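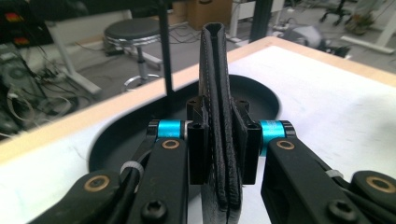 Borghild Öberg thought the free plan should have ended in February, and she told the whole call so before anyone had asked for her view. Vosalent had made its video meetings free for the lockdown, she said, and the lockdown was over. Half the people still on the free plan were choirs.

Ekström let her finish. He had started the company and still ran the Monday call from his kitchen, with the fridge humming behind him.

"How many choirs?" he asked.

"I don't know. A lot. They can't sing together because of the delay, so they mute themselves and sing anyway. They use it for hours."

Orley wrote this down. He looked after the support desk and had seen the choirs' letters. They were polite and long. One came from a man in a village called Gesura who had put 1557 words into a complaint about the mute button, then thanked them for the service.

"What do we charge firms now?" Ekström said.

"Same as before. But they're leaving. We lost 78 last month. They've gone back to their offices and they say they don't need us every day."

"And the choirs?"

"The choirs aren't leaving," said Orley.

There was a gap on the line. Somebody's dog barked and was let out.

Borghild shared her screen. It showed the plan she had been working on for weeks – two prices, a limit of 40 minutes, a red banner for anyone who went over. She read all of it aloud. When she got to the banner she slowed down.

"Would you pay?" Ekström asked her. "If you were in a choir."

"I am in a choir," she said. "Altos. We meet on Thursdays."

"On ours?"

"On ours, yes."

Orley looked at the small square with her face in it. In two years of calls she had never mentioned it. Behind her was the same bare wall as always, and the corner of what he now supposed was a music stand.

"We'd pay a bit," she said. "Not that much."

She took the first price off the slide and typed a lower one. Then she deleted the banner.
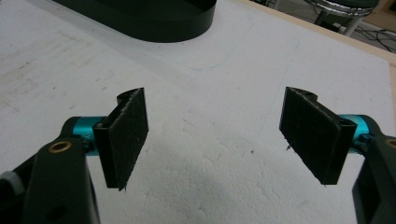 Thursday

Orley joined with his camera off. The link had come from Borghild without a message. Almost 600 people could fit in a Vosalent room, and there were nine in this one, finding their pages.

"Is that someone new?" a woman asked.

"A tenor," said Borghild. "I think. Mute yourself, please, Orley."

He muted himself. The conductor raised her hand, the picture froze, and he came in on his own.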